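Fundow bench notes (README)

Last tidied up May 19, 2018. If you've been handed the key to the Fundow bench and told "it's all in the README", well, this is the README, and I'm sorry in advance about the order things come in. I add bits when something breaks.

What you've got

Two hand-held grippers, left and right, one table inside a metal frame, and a board that lies on top of the table. The grippers are the same inside but they are not swappable - the right one has the newer spring, and the calibration file is tied to the handle it was made with. Folder names start with L or R. Please don't rename them, the Arnier scripts fall over straight away.

Setting up in the morning

Push the board down flat and check it doesn't rock. If it rocks, something has got under it (once it was a cable tie and I lost a whole morning to it).

Plug in the right gripper first, then the left. I know, I know. The port order is set at start-up and I've never got round to fixing it. Tsegereda Gudeta has a branch where it doesn't matter, ask her nicely.

Run the opening check: squeeze each handle all the way, let go, do it again. You want the reading to come back to within 5 of where it began. Anything over 11 and the jaws need a clean. Over 15, stop and read the next section.

When the jaws stick

Nearly always it's dust in the slide. Unplug the gripper, take the finger off, wipe the slide with a dry cloth and put it back. No oil! I oiled one in October and it picked up so much fluff that Aurelia Koller had to strip the whole thing down.

If the jaws still don't open evenly, look at the bracket screws. They work loose with use, and then the fingers lean and you'll swear it's the motor encoder. It won't be. Nip them up by hand, a bit at a time, and run the opening check again before you do anything cleverer.

Cables

Every cable fault we've had bar one was at the gripper end, where it bends past your hand. Leave it a proper loose loop. If it's pulling on your wrist it's pulling on the plug as well, and you'll get gaps in the recording that you only find at export.

Checking with real crockery

Once the numbers look fine I always do a few minutes with the table-laying set before calling the bench good. The rabbit tray is my favourite for this, partly because it's got a raised rim and you find out quickly whether your approach height is off, and partly because it says Rabbit on it in nice curly writing and cheers me up. Close the right jaws on the small white piece with the upright handle and keep the left gripper wide open, off to the side of the tray, so you can compare the two readings.

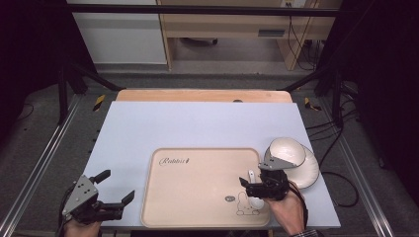 The left reading should sit dead still while you do this. If it wanders when only the right one is gripping, you've got the two streams crossed, so go back to the port order and start again. Do a bowl and a plate too. Glazed stuff slips in a way the foam test blocks never do, and a worn finger pad shows up on a bowl long before it shows up in the log.

Pads get changed every 19 sessions. Write it on the sheet, with your initials. Haruna Wada keeps the spares in the drawer marked Gebreyes, don't ask me why it's called that, it was like that when I got here.

Known problems

- The opening check sometimes hangs on the second squeeze. Close it and start again.
- Exports with a space in the session name come out empty. Use an underscore.
- Left handle creaks. Etenesh Ejigu and I have both had it apart and found nothing, and it doesn't affect the readings.

Anything else, put it in the bench log and I'll copy it over here when I next get a minute.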